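Product Assessment: Custus 60 Desktop Stapler
Prepared for the Pandness Learning Centres by the Office Supplies Review Group
Lead assessor: Marta Nechyporuk

Purpose of the review

The centres have bought staplers from several suppliers in recent years, with uneven results. In October the Review Group was asked to assess the Custus 60 as a possible standard model for reception desks, staff rooms and shared study areas. The stapler was used at two sites by clerical and teaching staff in the course of their usual work. The findings are set out under the headings used in our earlier reviews of hole punches and guillotines.

Construction and handling

The Custus 60 is a full-strip stapler with a metal magazine and a long base. It is heavier than the Benmoussa model now in general use, and most staff regarded the extra weight as an advantage. It stays where it is put when pressed with one hand. Two members of the reception team, who carry a stapler between the front desk and the enquiry window many times in a morning, would have preferred something lighter.

The top arm moves smoothly and there is very little side play at the hinge. The opening catch is stiff for the first week or so of use and then eases. Staff with limited grip strength found the catch awkward throughout, and this should be borne in mind when the stapler is placed in a shared area. 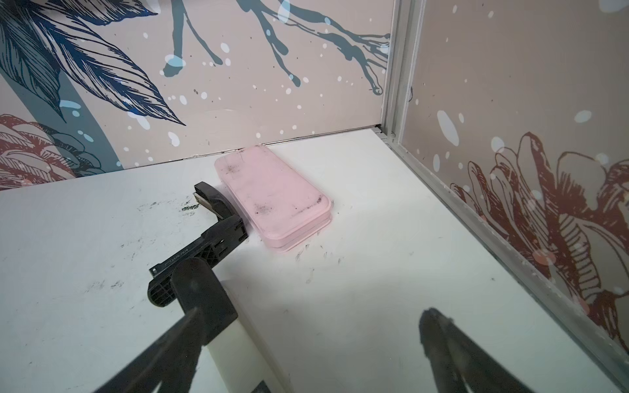
Loading is from the top. The magazine takes a full strip of standard staples and will accept a part strip without jamming, provided that the follower is drawn fully back before the new staples are laid in. The printed instructions do not say so, and three of the four jams reported to us in the first fortnight arose from this point. A short note from the manufacturer on the inside of the arm would be welcome.

Performance

For sets of up to 20 sheets of ordinary copier paper, the stapler performed very well. The legs of the staple closed flat and the corner of the set was not crushed. Between 20 and 30 sheets, results depended on a firm, even press from directly above. Beyond that the staple legs did not always reach through the set, and the Group does not recommend the Custus 60 for thick meeting papers. The centres already hold a Vorton heavy-duty stapler at each site for such work, and that arrangement should continue.

To obtain a fair measure of reliability, Miroslava Shevchuk kept a tally over 1000 staples at the main reception desk. Of these, 727 were used on sets of five sheets or fewer, and the remainder on longer documents. No faults were recorded on the shorter sets. On the longer ones a small number of staples folded to one side, nearly all of them at the end of the day when enrolment packs were being made up in haste.

The anvil plate turns to give an outward, temporary fastening. This feature was little used. Teaching staff who tried it for handouts found that pins or a paper clip served them as well, and on one occasion the plate was left in the outward position and caused some confusion at the enquiry window the next morning — a matter of habit which the Group does not hold against the product.

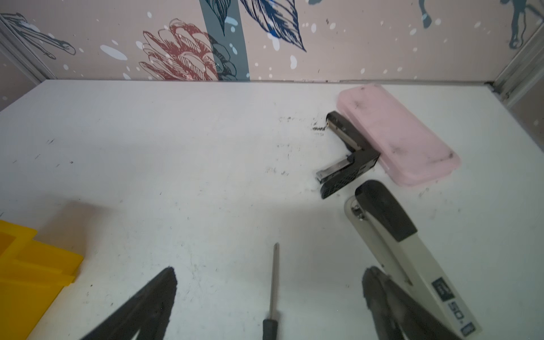 Noise and comfort

The stapler is quieter than the Benmoussa, though it is by no means silent. In the study area, readers seated nearby made no complaint. The rubber foot grips a smooth surface well and left no mark on the desks where it was kept. On a cloth-covered table it tends to drag the cloth when pulled towards the user.

After making up 60 packs in one sitting, one clerk reported soreness in the palm, which she put down to the narrow front edge of the arm. A softer cap on that edge would improve the stapler for long tasks.

Supply and cost

A carton of staplers can be had through the present framework at a price slightly above that of the Benmoussa. The Group considers the difference acceptable in view of the better closing of the staple and the lower number of jams. The centres hold 189 desk staplers at the last count, many of them in poor order. We do not propose that working staplers be withdrawn. Replacement should take place as each one fails, and requests should be made through the site office in the usual way.

Recommendation

The Custus 60 is recommended for general desk use, for sets of up to 20 sheets. It should not be the only stapler offered in areas used by people who may find the catch difficult; the Benmoussa may be kept there for the time being. The Group will look at the anvil plate and the spring again after one year of use, and sites are asked to keep any failed staplers for inspection.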